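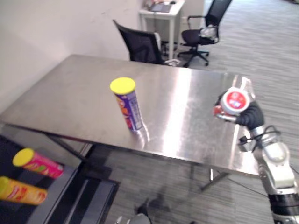
Snack canister

A snack canister, also called a snack can or snack tube, is an upright cylindrical container used to package and store light, dry foods such as stacked chips, puffs, nuts and small crackers. It differs from the ordinary food can in having a removable lid, usually plastic, that allows it to be closed again after the first opening. Canisters are sold in grocery stores, vending kiosks and travel shops, and are common in offices and break rooms, where one container may be shared over several days.

Construction

The typical canister has four parts: the body, the base, the inner seal and the lid. The body is most often a tube of wound paperboard with a thin inner lining that keeps out moisture and oxygen. Rigid plastic and thin metal bodies are also made. The base is generally a metal or paperboard disk crimped or glued to the lower rim. The inner seal is a peelable membrane across the mouth of the container and shows whether the package has been opened. The lid snaps over the upper rim and protects the contents once the seal has been removed.

Lids are molded in clear, white or colored plastic. Yellow, red and yellow-green are all in use, and a manufacturer may keep one lid color for its whole range or change it with the flavor. Some lids carry a printed or raised logo on the flat face, so that the product can be identified when the canister is lying on its side with only the end showing.

Labels and color

The label normally wraps the full height and circumference of the body. It carries the name of the product, a large graphic, and smaller text giving ingredients, weight and storage advice. Because canisters in a given range tend to share one shape and size, color is the chief means of telling flavors apart. Purple, pink-red, orange-yellow and red-and-white labels are all found among canisters of similar form.

There is no general agreement on which color stands for which flavor. The regional maker Lightfoot, based in Risthorpe, uses purple for its onion variety, while its competitor Stinik gives the same color to a sweet product. A shelf survey carried out by the Pleltumlow Packaging Collection recorded 1,319 canisters from local stores and found that 49 percent used a lid whose color also appeared somewhere on the label.

Handling

A canister may be picked up by the side or by the rim. The side grip is the more secure, as the lid can come away when a full container is lifted by it. When a canister is held horizontally, the grip is usually placed near the middle of the body, where the weight is balanced. Paperboard bodies dent under pressure, and a dent near the rim may prevent the lid from seating properly.

Smooth, hard surfaces such as stainless steel are well suited to standing canisters. They are level, are easily wiped free of crumbs and salt, and do not hold grease. A canister placed on its side on such a surface will roll if the surface is even slightly tilted or if the container is bumped. Trays and carts used for moving canisters are therefore often given a raised edge or a nonslip mat.

Storage

Unopened canisters are stored at room temperature and away from direct sunlight. Two arrangements are in general use. In upright storage, canisters stand on their bases and may be stacked if the lids are shaped to receive the base of the container above. This arrangement displays the full label and is preferred in stores. In horizontal storage, canisters lie on their sides with the lids facing the same way. It is suited to low shelves, drawers and trays, and allows one container to be withdrawn without disturbing a stack.

Opened canisters are best kept upright with the lid pressed down around the entire rim. The plastic lid is not airtight in most designs, and the contents soften gradually after the inner seal has been removed.

Reuse and disposal

Empty canisters are widely reused in homes and schools to hold pencils, craft supplies, dry pasta and small hardware. A common larger size holds roughly 600 milliliters, enough for a modest quantity of dry goods. Containers that have held oily snacks should be wiped out and left open to air before reuse.

Disposal depends on the materials. Plastic lids can be removed and sorted separately where local programs accept them. Bodies that combine paperboard, lining and a metal base are harder to process, and acceptance varies from one area to another.

See also

Food can
Paperboard tube
Resealable packaging
Shelf display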